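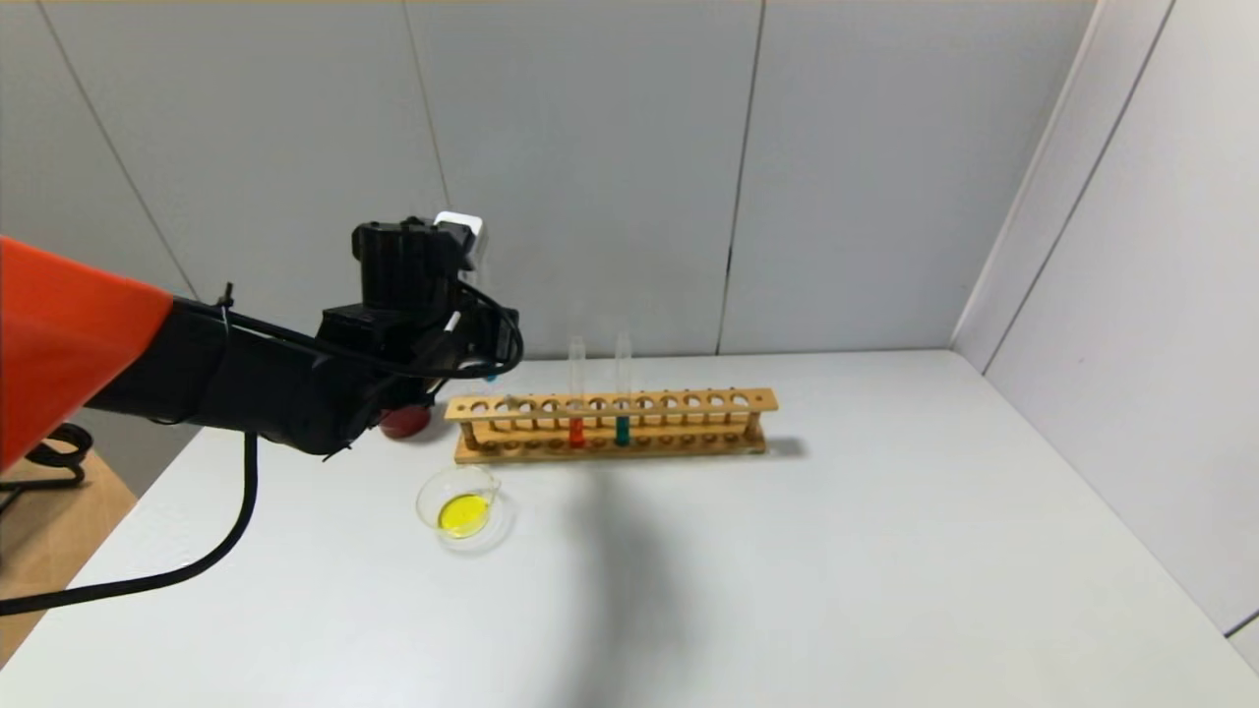
Ticket 218: Arm drifts left during tube pick
Project: Muli (shared bench, Kirport workshop)
Status: Open, again
Priority: Whatever comes after "annoying"

Symptom: Muli goes for a test tube in the wooden rack and arrives 3 mm to the left of it. Same pick, same program, same offset. It is very consistent for something that is wrong.

Log

Entry 1. Re-homed all joints. No change. Re-homed them again in a firmer tone. No change.

Entry 2. Suspected the wrist cable. The thick black one hangs under the arm and I thought it might be tugging at full reach. Moved the zip ties along and gave it more slack. Offset the same, cable now catches on the table edge. Put the zip ties back.

Entry 3. Dropped speed to 70 per cent. Muli now misses more gracefully.

Entry 4, 30/04/2026. Read the Zovlow config file properly, which I should have done in October when I copied it over from the old build. The tool length is for the previous gripper. The new one is 15 mm longer. Corrected it and the drift went, all of it, for one glorious evening.

Entry 5. New problem, hence the reopened ticket. With the length fixed, the pick is fine but the tube rolls in the jaws when the wrist turns to bring it level. Water and food colouring only until this is sorted, please. The bench wipes clean and the Jurnuvside loan laptop does not.
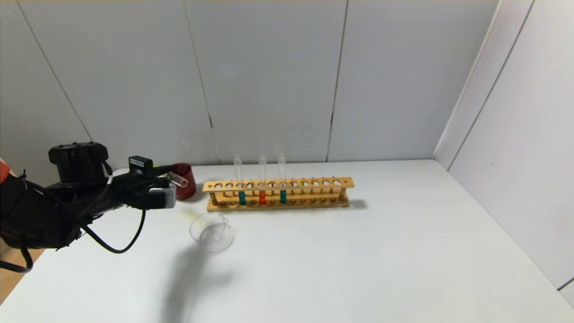 Open questions

Grip force: currently the default. Anything higher and I start thinking about glass. Has anyone got a number that works for thin tubes?

Finger pads: would a V-groove help, or does it just move the slip somewhere else? I have some soft filament left and low expectations.

Wrist turn: could split it into two slower moves. Haven't tried it yet.

Please don't edit the config on the bench machine while this is open. If you already have, write down what you changed under this line.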